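Ticket: Pale patch on table top, and stiff lid on white tub
Product: Ronov table, Droserach tub
Opened by: Angharad Gough
Status: waiting on customer

1. The table
Hi, me again! The Ronov table has a whitish, silvery look towards the middle and I can't decide if it's the light or the finish going. The grain is lovely everywhere else, all those fine stripes. I've wiped it with a damp cloth (no cleaner, promise) and left it 40 minutes before looking again. Same. I paid 900 for this table so I'm a bit twitchy about it!

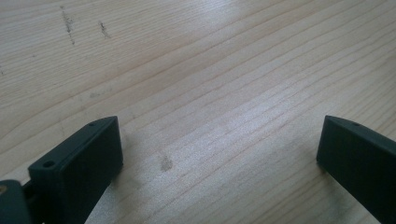 2. The tub
The lid on the Droserach tub is a pain. If I come at it straight it jams, so I've been tipping it and working it round the rim, which took 2 goes this morning.
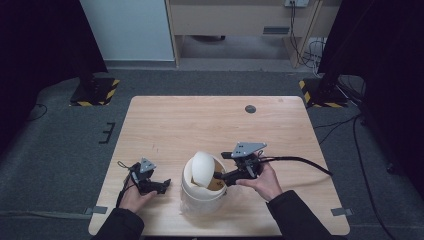 Lid at an angle on the tub, cabinet or desk behind the table

Reply from Gumaro Becerra
Thanks Angharad. Please look at the table from the other side with the lights off. If the patch moves, it's glare and the finish is fine. For the lid, wash the rim in warm soapy water and try again.

Angharad Gough
Will do both after tea and report back.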